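4. Vague words in recipes and what readers do with them

4.1 Material

The recipes in this part of the study come from two sources. The first is the household series printed by Kivov, which was sold in grocery shops in Lelby and is still found in many kitchens of the town. The second is the teaching folder of the Ramasamy cookery school, where the recipes are written by the teachers and corrected by hand from year to year. From both sources together we took 200 recipes. All of them are for dishes in which vegetables are the main part: soups, bakes, stews, stuffed vegetables and pickles. Sweet dishes were left out, as the writers of sweet recipes give nearly all quantities by weight, and the words that interest us appear in them only seldom.

By a vague word we mean any word or short group of words that leaves the reader to decide on an amount, a time, a size or a state. Typical cases are "a handful", "a good knob of butter", "until soft", "a medium onion", "season well" and "a hot oven". We did not count a word as vague when a number in the same sentence made it clear. So "a hot oven (200 °C)" was put with the exact instructions, while "a hot oven" alone was not. This rule is simple but it has one weak side, to which we return in 4.4.

The recipes were typed into Plutix, a text annotation program, and each vague word was given a label. Two of us did the labelling separately, and afterwards we talked over the places where the labels were different. Most of these concerned words such as "gently" and "lightly", which may be read as speaking of heat, of force or of time. "Stir gently" gave us little trouble, but "fry gently" was discussed at length, and in the end we gave it the label of heat in all recipes for the sake of order.

4.2 Readers

We then asked 90 home cooks from Lelby and the villages near it to keep a kitchen diary for 4 weeks. Each cook received a small booklet of recipes from the material and was free to choose which ones to make. In the diary they wrote what they had done at every place where the recipe was vague. They were asked to write in the kitchen and not in the evening from memory, although we can see from the handwriting, and from the lack of stains, that several cooks did it in the evening all the same.

The cooks were of different ages and had different experience. We asked them how often they cooked and whether they had learned from a person, from books or from videos. We did not test their skill. An early plan to let a teacher taste the dishes was dropped, for a dish may be good when the recipe was followed badly, and the tasting would have answered a question which is different from ours.

Diaries were accepted in any form. Most were written in the booklet itself, between the lines of the recipe, and this was very useful for us, as the note then stood beside the word it belonged to. Other cooks used loose sheets or sent messages by telephone. The notes are short as a rule. "Handful = what fell out of the bag" is one of them, and "soft means the fork goes in and comes out without lifting the potato" is among the longer ones. 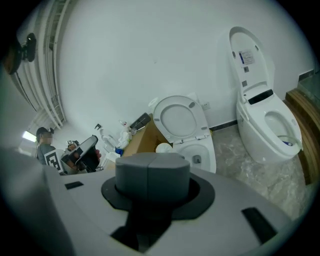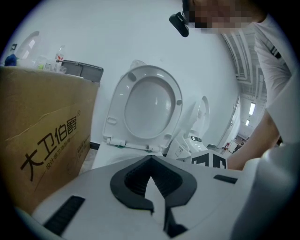

Figure 4. First view: white toilets against a white wall. Second view: large brown cardboard box with the printed name 大卫伯爵. A part of a hand-held gripper is in the foreground of both.

4.3 Results

The vague words fall into groups which the cooks treated in quite different ways. Words of state, such as "soft", "golden" or "thick", were followed with confidence. The cooks seldom complained of them, and many wrote down a test of their own: pressing with a spoon, drawing a line through the sauce, listening to the pan. When a recipe gave both a state and a time, as in "simmer for twenty minutes or until tender", the diaries speak mostly of the state. The time was used for planning, for example to decide when to start the rice.

Words of amount were handled with less ease. "A handful of parsley" was accepted by almost all, but "a handful of lentils" led to notes with question marks. It seems that the vague amount is no problem as long as the ingredient can be increased or reduced without harm. Where the ingredient takes up liquid, the cooks wished to have a number, and a few of them looked for a similar recipe elsewhere in order to borrow one. Salt forms a case apart. Nearly every recipe in the Kivov series ends with "salt to taste", yet it gives no place in the work where the tasting should be done. Cooks who had learned from a person salted early and again late. Cooks who had learned from books tended to salt where the word stood, that is to say at the end, and their notes on potatoes and beans are the least satisfied in the collection.

Words of size gave the greatest variety. The "medium onion" is in the recipes of both sources, and the onions in the diaries run from those which fit in a closed hand to those which had to be cut before they would go in the storage box. Only a small part of the cooks saw any difficulty in this. They took the onion they had.

The school recipes differ from the printed ones in one interesting point. In the Ramasamy folder the hand corrections often take away a number and put a word of state in its place. A baking time is crossed out, and in the margin stands "brown at the edges". We had expected the opposite. The teachers told us that ovens in the pupils' homes are too different for a time to be of help.

4.4 Limits of the method

Our rule that a number makes a word exact is too kind to numbers. An oven set to 200 °C is not always at this heat, and several cooks wrote that their dial had lost its marks. For such a reader "a hot oven" and "a hot oven (200 °C)" are the same instruction. A second labelling, in which temperature is treated as a group of its own, would be needed to say more.

The diaries also depend on the cook noticing that a choice is being made. Experienced cooks make many choices without noticing them, and their booklets are the emptiest. An empty line may therefore mean that the word was clear, that it was passed over, or that the hands were busy. We have not tried to separate these cases.

Finally, the cooks chose their own dishes. Pickles were chosen so seldom that we leave them out of the comparison in Section 5.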